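Wulleo Community Help
Home > Kitchen > Spices and Dry Goods

Homemade seasoning blend sets hard in the jar. How do I stop it?

Asked by Consuelo Prieto
Posted 1st August
Tags: onion powder, dry blends, caking, storage

I make an all-purpose seasoning for chicken, potatoes and green beans and give a lot of it away. It started as a small recipe for one jar. Now I make it in one large batch of 960 grams, split it into jars, and keep whatever doesn't get handed out in the cupboard over the stove.

For the first week it pours fine. After that it starts to bridge under the shaker lid, and by the third or fourth week it is one solid plug that I have to break up with a skewer. The flavor is still good. It just won't come out.

The recipe for the full batch starts with 300 grams of onion powder and 186 grams of fine sea salt. The rest is garlic powder, sweet paprika, light brown sugar, dried parsley, black pepper and a little celery seed, in that order from most to least. I mix it in a big steel bowl with a whisk and fill the jars with a funnel.

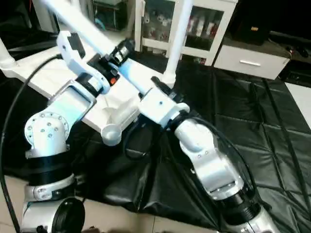

I have tried putting uncooked rice in the jars. It helped a little, but then there is rice in the shaker and a grain comes out on somebody's dinner now and then. I also bought a different onion powder (Calvo, in the large pouch) thinking the old one was stale, and it caked faster than the old one did.

What I want to know is:

Is it the sugar or the onion powder that is doing this?
Can I fix a batch that has already gone hard, or do I throw it out?
Is there something I can add that I can buy at a regular grocery store?

I would like to keep the brown sugar if possible. My family notices when it's missing. I live in a humid place and we don't run the air conditioning in the kitchen much.

3 answers

Accepted answer
Wolfram Hagedorn

Both are doing it, and the brown sugar is making the onion powder worse.

Onion powder and garlic powder are dried vegetables ground very fine, and they contain a lot of natural sugar. They pull water out of the air. When the surface of each grain gets a little damp it turns sticky, the grains touch, and they glue together. You can get this with plain onion powder and nothing else in the jar. A fresh pouch can cake faster than an old one if it was ground finer, so I wouldn't blame the brand.

Brown sugar brings its own moisture. It is white sugar with molasses in it and it is damp right out of the bag. When you seal it in a jar with very dry onion powder, the water moves from the sugar to the onion until the two even out. The lid doesn't help with that, as the water was already inside.

The salt is a smaller part of it. Fine sea salt does pick up some moisture on a humid day. If yours feels clumpy in the box, dry it along with the sugar.

What I would do, in order:

Dry the brown sugar first. Spread it thin on a sheet pan lined with parchment, put it in the oven at the lowest setting with the door cracked, and stir it every ten minutes. It is ready when it feels sandy and doesn't hold a shape when you squeeze it. Let it cool all the way, then run it through a blade grinder for a few seconds. You can also buy granulated brown sugar that pours, if your store has it, and skip all of this. Turbinado ground up a bit is another choice, with less molasses flavor.

Use coarser onion and garlic. Look for "granulated" on the label where you would normally see "powder." It is the same thing in bigger grains, so there is less surface to stick. Granulated onion is about as strong by weight, so keep your recipe in grams. If you measure with spoons you will need to adjust.

Mix on a dry day, or run the air conditioning for an hour before. Don't leave the bowl sitting out while you look for lids.

Move the jars. Over the stove is the worst cupboard in the house for this. It gets steam every time you boil something, and it heats and cools all day. A pantry shelf or a drawer across the room is fine. Do not shake the jar over a steaming pan either. Shake some into your hand or a small dish and add it from there. This one habit made more difference in my kitchen than anything I added to the mix.

If it still cakes after that, add a little cornstarch. For your batch I would start with two level teaspoons and whisk it in last. You won't taste it. More than that and it can thicken pan juices, which you may not mind on chicken.

On the hard batch: don't throw it out unless it smells musty or has any spots of mold. Break it up, spread it on a pan, and give it a short time in a barely warm oven. Paprika goes brown and bitter quickly, so stay with it. Cool it, push it through a medium sieve, and grind whatever lumps are left. The parsley will lose some color. It will probably set again sooner than a fresh batch, so put it in your own kitchen and give away the new stuff. 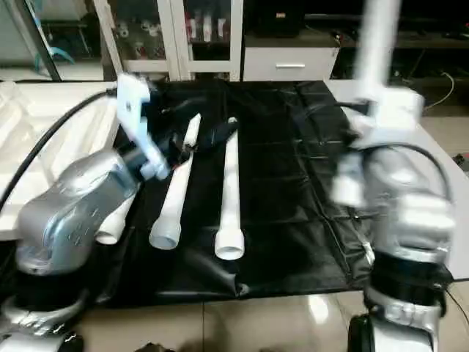
Answer from Telmo Collado

silica packets. the food safe kind, one per jar. works great, I have them in my garlic powder and my bouillon. don't reuse the ones from shoe boxes

Comment from Consuelo Prieto: Do they fit in a shaker jar? I worry about giving jars to people with kids in the house.

Comment from Telmo Collado: mine are in big jars with a regular lid, not shakers. I guess you could tape it to the lid

Comment from Wolfram Hagedorn: I wouldn't put a packet in a gift jar. Keep them in the big storage container and leave them out of the small ones. They also fill up with water and stop working, so they need to be replaced or dried out according to the packet.

Answer from Gillespie Moffat

I sell rubs at a Saturday market and had the same trouble last summer. In January I had no complaints at all and in July people were bringing jars back. Same recipe, same jars. I agree with most of the accepted answer, but I do the process a little differently and maybe it is easier for a batch your size.

1. Make the blend without the brown sugar. Everything else goes in the bowl and gets whisked. Store this as your base in one large airtight container. It keeps for months and hardly cakes.

2. Take the salt from the recipe and rub it together with the dried, cooled brown sugar in a separate bowl. The salt grains keep the sugar grains apart. I leave the salt out of the base in step 1 for this reason, sorry, I should have said that up there.

3. Let the salt and sugar mix sit uncovered for an hour in a cool dry room, then sieve it. Anything that stays in the sieve gets crushed and goes through again.

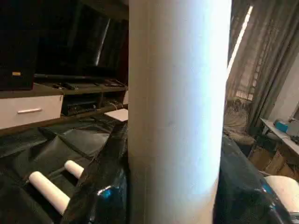
4. Combine the two only when you are ready to fill jars. Make what you plan to give away that month and leave the rest as base. With weights, this is easy to divide. Half the base takes half the salt and sugar.

5. Wash the jars the day before and leave them open upside down on a rack overnight, lids too. A jar that looks dry after an hour often still has water up in the threads. I lost 33 jars to this one weekend and it was completely my own fault.

6. Fill to just under the shoulder and put the inner seal on. I use Flaltow lids with the flip top, the ones with the larger holes. Fine holes will clog with paprika no matter what you do.

7. Write the fill date on the bottom and tell people to use it within three months.

About the rice, it does take up some moisture, but slowly, and by the time it has done anything the onion powder has got there first. If you want to keep using it, put it in a little cloth bag in the storage container.

I don't use cornstarch. I have customers who ask for labels with as few things on them as possible. For home use I see no problem with it. Some people use ground rice for the same purpose (I tried it in a Woko grinder and it came out too gritty for me).

Comment from Inmaculada Cuesta: Is granulated garlic all right for this too? My store has granulated garlic but only powdered onion.

Comment from Gillespie Moffat: Yes, switch whichever one you can get. Onion is the worse of the two, so look for minced dried onion and pulse it a few times. Sift out the dust and use that in soup.

Comment from Consuelo Prieto: Thank you all. I moved the jars to the hall pantry today and the sugar is in the oven now. I will try the granulated onion with the next batch and leave the cornstarch for later if I need it. Marked the first one as accepted since it covered the hard batch too.

Comment from Inmaculada Cuesta: Please post again when you know if it held up. I have the same thing going on with a ranch mix and that one has buttermilk powder in it.

Related topics
Paprika turned brown after toasting
Converting spoon measures to grams for dry rubs
How long does dried parsley keep its color?
Celery seed or celery salt in potato seasoning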